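Hakier on tape hiss, tuned metal and the second album

The electronic duo Hakier recorded its second album, Korkildale, over one winter in a rented hall with a wooden floor and a low ceiling. The first record was made almost entirely with drum machines. This one uses struck metal, two tape machines and a single analog synthesizer, and it runs to 28 tracks, most of them under three minutes.

The pair answered questions together and asked to be quoted as a duo. They began with the tuning. "We measured each plate before we recorded it," they said. "A steel plate has a lot of partials that don't line up with a keyboard. You can filter them or you can tune the synth to the plate. We tuned the synth."

That decision set the order of work. The metal parts went down first, at 50 beats per minute or slower, and the synthesizer was retuned for each piece. Bass lines came last. "If the bass is in equal temperament and the plate isn't, you hear beating in the low end," they said. "On two tracks we left it in."

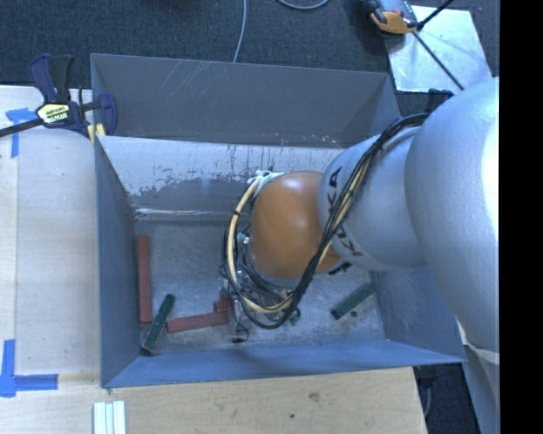 Usach, the label that put the album out in February, had doubts about the running order, and asked whether 28 short pieces would hold together on vinyl with that much low-frequency content. The duo cut the level of the bass by 2 decibels on the inner tracks of each side and kept the order as it was.

The tape machines were used for delay only. Both ran at the slower speed, which dulls the top end and raises the hiss. Asked why they didn't use a plug-in, they said they had tried one. "It was fine. The timing was too stable for the plates, though. The decay of a plate wanders a little, and the tape wanders too."

Mixing was done at Fourie, a small studio with one pair of monitors and no outboard compression. Most of the mix decisions concerned the region near 1000 hertz, where the plates and the synthesizer compete. "We cut the synth there on almost everything," they said. "The plates need it to sound like metal."

A live version is being prepared. It will use samples of the plates for the quieter pieces and the plates themselves for the rest, with contact microphones in place of the condensers used on the record. Feedback is the main problem so far. "We can get through four pieces," they said. "The fifth one rings."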